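How to clear a small table that collects everything

Every home has one table where things land and stay. In ours it is the one in the corner, with a flowered cover, and by November it was so full that we ate on the sofa. I wrote down the way I clean it now.

What you need

A tray, one soft cloth, a bowl of warm water with a little dish soap, and 2 small boxes. I use old tea boxes from Dultar, but any box with a lid is good.

Step 1. Take away the paper

Letters, receipts and leaflets go first, all in one pile. Do not read them now. Reading is how I lost the whole evening the first time.

Step 2. Sort by place

Put together the things that live in the same room. Food goes on the tray and later to the kitchen shelf. Check the date on cans before you carry them.

Step 3. Leave the chargers for last

Chargers and cans are usually what remains on my table at this point. Pull the cable out of the charger, make a loose ring over 16 cm wide, and close it with a strip of cloth. Do not bend it hard near the plug.
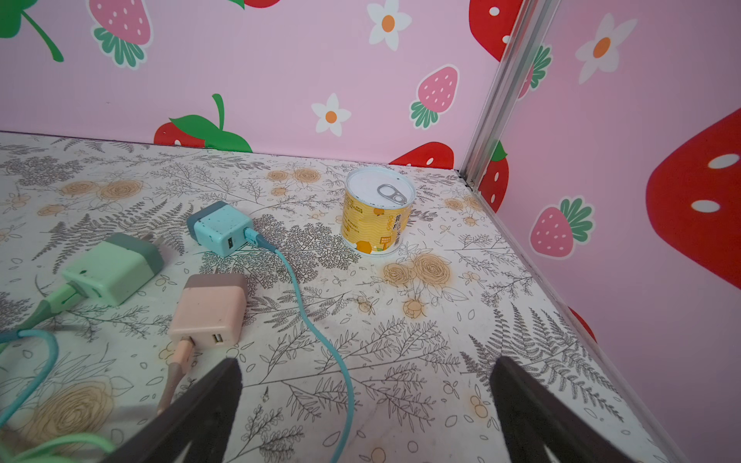
Step 4. Wipe the cover

Wipe from the wall to the front edge – the crumbs like to hide at the back. A printed cover also hides spots, so look at it from the side, near a lamp. Dry it with the other end of the cloth before you put anything back.

Last change: December 30, 2021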